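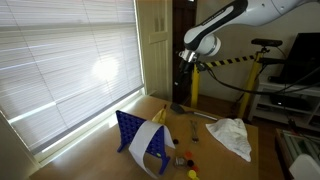
Grasura Room Surfaces, version 2

Grasura is a table of written records on furniture, window coverings, doors and wall finishes in ordinary rooms, with notes on how daylight falls on them. It was compiled for people who write or check room schedules and need consistent terms for the same few things: tables, sills, blinds, panels, doors, posts.

Maintainer: Vimala Krishnan
Release: December 2021
Records: 167
Sites: Nendis, Ullton, Hemmin
Format: UTF-8 text, tab separated, one record per line

Contents

records.tsv holds the main table
terms.tsv holds the controlled vocabulary
light.tsv holds the daylight notes, keyed to records.tsv
changes.txt lists edits made after the first release

What a record is

A record covers one object or one fixed surface in one room on one visit. A table is a record. The window sill next to it is another record, even when the two meet at a corner. A blind and its bottom rail share a record. A door and its handle share a record. Wall sections get a record only when the finish or color changes, or when molding divides the surface.

A room visited again gets new records. The old ones are kept and share a room key with the new ones. Do not merge them when counting objects.

Fields in records.tsv

record_id: integer, unique, no meaning beyond order of entry
room_key: short text, stable across visits
class: one term from terms.tsv
material: as judged by eye, or "unknown"
color: one color word with an optional "light" or "dark"
finish: matte, satin, gloss or unknown
adjacent: record_ids of touching or neighboring surfaces, comma separated
covering: for windows only, type of covering and slat direction
confidence: 1 to 4, where 4 means the recorder would stand by the entry without a second visit
remarks: free text, may be empty

Material is the field most often misread. "Wooden" means the surface looks like wood. It makes no claim about solid stock, veneer or printed board. Recorders were told not to scratch, lift or turn anything over. If you need construction details, this table does not have them.

Color words

Cream, beige, white, gray, brown, black, yellow and silver cover most of the table. Cream and beige are kept apart: cream for painted joinery and paneling, beige for open wall. The split follows use at the Ullton site and was applied to all rooms in the second release. Some of the earlier Hemmin entries had the two reversed. These were corrected and are listed in changes.txt.

"Dark" is used when the surface would be called dark in even light. A brown door in shadow is entered as "dark brown" only if the recorder could check it with the room lights on. Otherwise the entry is "brown", the confidence drops by one and the shadow is noted in remarks.

Window coverings

Horizontal blinds are entered as "blind, horizontal". Cords are left out unless broken or missing. Slat tilt goes in light.tsv, as it changes from visit to visit. Curtains, roller shades and vertical blinds have their own terms. Bare windows are entered as "none" and never left blank.

Daylight notes

Each line in light.tsv gives a record_id, a light condition and a short note. The permitted conditions are:

direct: sun falls on the surface itself
filtered: sun reaches it through slats, fabric or a screen
banded: sun and shadow alternate in strips
shaded: no sun on the surface during the visit

One surface can carry two conditions. Sills under horizontal blinds are very often banded along their length and shaded at one end, and both lines should be kept. Where sun through the slats was strong enough to hide the slat edges, the note reads "glare" and any slat count was dropped.

Light conditions describe the visit only. They should not be used to estimate hours of sun. Visit times were written on paper sheets at Nendis and not carried over, and the Hemmin sheets from February are missing a page.

Known problems

Paneling is uneven. Tall panels with recessed moldings were entered as "wall, paneled" by one recorder and "joinery, fixed" by another. Both terms remain valid. Search for both.

Adjacency is not always symmetric. If record A lists B, B may fail to list A. A script should treat either direction as enough.

Door handles are undercounted. Small handles in low light were missed on first visits and picked up only where a room was visited again.

Television furniture has no class of its own and sits under "cabinet, low" or "stand". A separate term was drafted and withdrawn because recorders could not agree where a stand stops being a cabinet.

Suggested use

Filter on confidence before anything else. Entries at 4 are consistent enough for term matching. Entries at 1 are kept for completeness and should stay out of summaries. For work on window seating or desk placement, join records.tsv to light.tsv on record_id and keep tables that have a window or sill in the adjacent field.

Unsuitable uses: valuation, fire rating, paint matching, any measurement. No dimensions were taken.

Changes from the first release

Cream and beige separated
"banded" added as a light condition
Bottom rails folded into blind records
Duplicate room keys at Ullton resolved
Remarks field trimmed of recorder initials

Corrections

Send corrections to the maintainer with the record_id, the field, the current value and the proposed value. Proposals for new terms need a room_key where the term would apply.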